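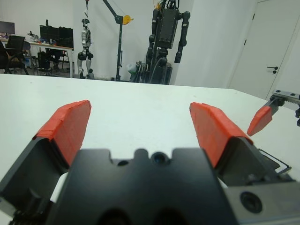 By Kelly Sampaio
13 November 2022
5 min read

Search this site Search

The pie contest at the Revden fall fair ended in October with a winner, a protest and a second weigh-in. The man who ran it has judged eating contests in the county since his knees made him quit entering them. He agreed to talk over lunch, and ordered soup.

He said the protest was simpler than people have made it sound. Two eaters finished close together in the final, and one of them had a fair amount of crust on the table in front of him.

"The rule is that what's on the table counts against you," he said. "It's been the rule as long as I've done this. You weigh the plate, you weigh what's on the table, and you take it off the total. The only argument was whether we had picked up all of it."

They had missed some that had gone under the rim of the plate. With that added in, the man who had been announced as the winner dropped to second by 5 ounces. The trophy had already been handed to him, and he handed it back.

"He was fine about it. His brother wasn't."

The contest drew 57 entries this year, which meant heats for the first time. Before that everyone ate at once, at one long row of tables, and the judges walked up and down. He didn't like that way of doing it.

"You'd have a judge watching ten people. Somebody puts a piece in a napkin, are you going to see it? I don't say anyone did. I'm saying I wouldn't have seen it."

With heats, each judge had two eaters. The morning ran long, and the final started late enough that part of the crowd had left for the tractor pull. He would like the heats moved to the night before, but the fair board has not answered him on that.

The pies came from Hetent, a bakery on the county road that has supplied the contest since the old church kitchen closed. They are apple, with a top crust, baked the day before and served at room temperature. He was asked every year, he said, why they didn't use cream pies, which are faster and look better from the bleachers.

"Cream pie isn't eating, it's swallowing. And half of it ends up in their hair. How do you weigh that?"

Hands are allowed. Water is allowed, and so is dunking, although he thinks dunking a pie crust slows most people down. An eater who leaves the table is finished, whatever the reason. The time limit is eight minutes in the heats and ten in the final.

He won the contest himself once, in a year when it was held at Sindari Park and the prize was a ham. He does not remember how much he ate. His wife, who was there, told him later that he went to sleep in the truck and missed the fireworks.

First prize is now $575, and second gets $152. The odd amounts come from the way the entry fees are split after the pies are paid for. He thinks the money has changed who signs up. Three of this year's finalists had driven in from out of state, and one had a stopwatch and a coach.

"I don't mind them. They're polite and they read the rules. But I'd like somebody local to make the final table every year, and this time it was one out of six."

He has thought about a separate local class with its own heat. The trouble is deciding what local means. Revden has people who moved in last spring and people who moved away but come back for the fair every year, and he expects to hear from both.

As for next year, he has asked for a better scale. The one they use was borrowed from the produce tent and reads only to the half ounce. He also wants white paper on the tables in place of the checkered cloth.

"You can't see crust on checkered," he said. "We'd have found that piece the first time."

He plans to judge again if he is asked. Sign-up forms usually go out with the fair book in early summer, and the contest will stay with apple.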